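Home > Organizing > Desk and craft supplies

Glue sticks in a clear divided organizer: upright or on their side?

Posted in Desk and craft supplies
81 views, 2 replies

Gakier

I am setting up a shared work table and trying to settle where the glue goes. The table is wood, with a large pale board over most of it as a work surface. The board is slightly glossy, wipes down easily, and is the reason I have a problem in the first place: anything cylindrical that gets put down on it tends to roll.

For storage I have one clear plastic box, open at the top, with an internal wall dividing it into compartments. No lid. I would like to keep the glue in one compartment and pens in another.

My questions are these.

Should glue sticks be stored upright, and if so, cap up or cap down? I have read both.

Does the box belong at the back of the board, or on the strip of bare table behind it? At the back of the board it is out of the way of whatever is being glued, but it has to be lifted off whenever the board is cleaned. On the bare strip it can stay put, but the strip is narrow and I have not yet measured it against the base of the box.

Is a clear box a mistake on a pale surface? The edges more or less disappear against the board and I have knocked it once already reaching for something else. 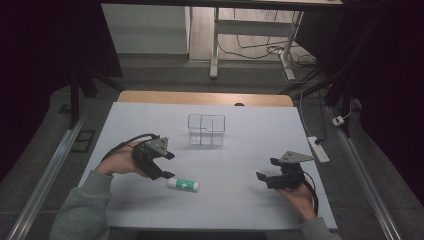 Work board with the divided box standing toward the back and the small green-banded tube still out.

The room is carpeted, so a tube that rolls off the table does not break, but it does end up under the desk behind. I would prefer a layout that prevents this without adding a raised edge to the board, as I sometimes slide large sheets of paper off the side.

The table is in use most of the day and the room gets warm by 2 in the afternoon, in case that affects the answer on the glue.

Ghanem

Taking these in order.

Orientation. For a twist-up stick, upright with the cap up is what I use. The position matters less than the cap. A stick stored on its side with the cap pushed fully home will outlast one stored upright with the cap half on. Wind the glue all the way down before capping, otherwise the cap shears the top off and the residue stops it from seating. If you have a cap that no longer seats, clean the inside rim with a damp cloth and let it dry before putting it back on.

Cap down is advice for liquid glue bottles and some markers. It does nothing useful for a solid stick.

Temperature. My work room has been at 81 degrees in the afternoon and the sticks went soft enough to smear. At 69 they are fine. If yours gets warm, keep the box out of direct sun. Do not put the sticks in a refrigerator — they come out too hard to spread evenly and you get lumps.

Position. Measure the base of the box and the depth of the bare strip. If the box fits with its whole base supported, put it there. If any part would overhang, leave it at the back of the board. A box with one edge on the board and one on the table will rock, as the board has thickness. I had that arrangement for a while and the pens rattled every time anyone wrote.

Visibility. Put a strip of colored tape along the top edge of the front wall. One side is enough. Use tape that peels cleanly, and wipe the plastic first or it will lift at the corners.

Rolling. Put the tube back in its compartment between uses. If that is too slow for the work you do, lay it parallel to the front edge of the table only when something is behind and in front of it, and otherwise point the end toward you, so that if it rolls it goes sideways along the board. A square of non-slip shelf liner 8 inches on a side also works and can be lifted off when you need to slide paper.

One more thing on compartments. If they are much wider than a glue stick, a single stick will lean and eventually fall over. Fill the gap with a second stick or a folded piece of card.

Coso

just stand it in the box, any way up. I've had mine upside down for years and it still sticks. agree on the tape though, I walked into the same problem with a clear tray

Gakier

Thank you both. The strip is too shallow by a finger's width, so the box stays on the board. Tape is on the front edge now. I will try the shelf liner and see whether it marks the gloss.

This thread is open for replies. Log in to post.

Related: Removing dried glue from a coated board | Drawer dividers for odd sizes | Storing markers flat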